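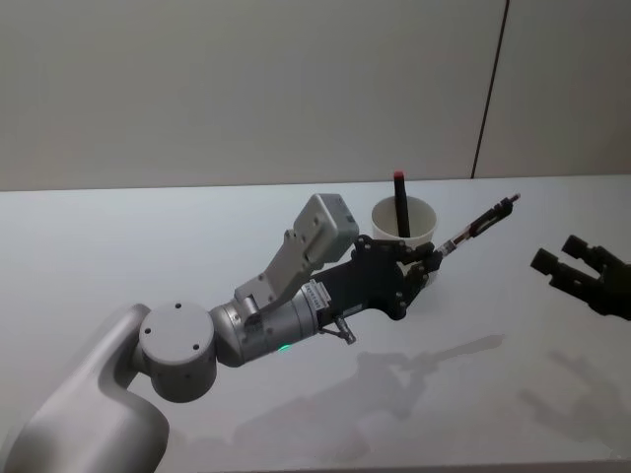

Kevser Gündoğdu wrote in to ask whether a descaler tablet is anything more than citric acid with a nice wrapper, and whether we'd be selling them if it weren't for the margin. Fair question. Most of what follows is an attempt to answer it.

Home | Kettles | Coffee | Descalers & Cleaners | Spares | Delivery

Tastetti Descaling Tablets, tub of 26
Item 3126
In stock at Basbridge

The label promises "barista-grade taste restoration." We don't know what that means and the maker couldn't tell us either. What you get is a tub of pressed tablets, mostly citric acid, with a bit of sodium carbonate to make them fizz and a blue dye that rinses away. The fizz helps the tablet break up. It doesn't do much to the scale.

Do they work? On a kettle with a chalky crust, yes. Drop one tablet in a full kettle, bring it to a boil, switch off and leave it for 29 minutes, which is the time printed on the tub. We left ours for half an hour and couldn't tell the difference. Pour it out, rinse twice, boil a fresh kettle and throw that away too.

On a coffee maker it's less clear. The tub says "all machines." We wouldn't go that far. Plenty of pump machines have aluminum parts inside, and some makers void the warranty if you use anything but their own liquid. Read your manual first. If you've lost it, email the maker before you email us.

They will not fix bitter coffee. That's usually old oil in the basket or stale beans, and you need a detergent for the first and a new bag for the second. They won't soften your water, either. If you live somewhere with hard water the crust will be back in a few weeks whatever you buy.

Plain citric acid powder does the same job for less. We stock that as well (Gernden, 100 g pouch) and it's what I use at home. The tablets are neater, they don't clump in a damp cupboard, and you don't have to find a spoon. Whether that's worth the extra is up to you.

Don't use on marble, enamel or anything with a worn chrome finish. Never mix with bleach. Keep the lid on tight.

Comments

Dalia Ashour: Used these on a kettle I'd nearly given up on. Took two rounds but the bottom is bare metal again. Taste of the tea is exactly the same as before, so no idea what "restoration" they had in mind.

Clive Cheetham: Vinegar. Costs next to nothing.

Nermin Oral: Vinegar works but the kitchen smells for a day, and my espresso machine's manual says not to. I bought the powder in March and still have most of it.

Fadwa Morsy: Do you still carry the Güneş liquid? The tablets left a few blue specks under the filter and I had to pick them out.

Contact us | Delivery and returns | © Basbridge Kitchen Supply | Back to top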